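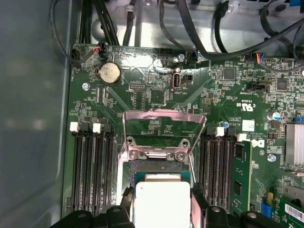 Processor over the open socket, most memory slots empty.

I have been putting off writing about the move to the new apartment, mostly because it took up all of June and I was tired of thinking about it. We're in now. The kitchen boxes are unpacked, the books aren't, and the desktop is in a corner of the bedroom until I decide where a desk can go.

The old place on Oltano was a third-floor walk-up and we had been there long enough to fill every closet. Katherine Ospina, who lived below us, lent us her hand truck and told us to get rid of half of what we owned before we packed any of it. We got rid of maybe a quarter. I still ended up with 70 boxes, which I know because I numbered them in marker and kept a list in a notebook.

The list was worth doing. Each line had the number, the room, and two or three words on what was inside. When my son needed his inhaler spacer the first night, I looked it up and it was in 23. The boxes I labeled "misc" were a mistake, and I'm still opening those.

We paid movers for the furniture only. The bill came to $216 more than the quote on account of the stairs, even though I had told them about the stairs on the phone. I called the next morning and they took off $102. I could have argued longer, but I wanted it finished.

Some things I would do again:

Change the address with the bank first. It took the longest by far.

Take the curtain rods down a week early. Ours were painted to the brackets and I was up on a chair at 11 at night with a butter knife.

Eat what's in the freezer. We had soup four nights running and nobody complained much.

The new street is quieter, apart from a bus that stops out front at 5:40 in the morning. I've started waking up just before it. Consuelo next door says her family stopped hearing it after the first winter -- we'll see. She also gave me the number of a man who fixes window sashes, and he is coming to look at the one in the bathroom that won't stay up.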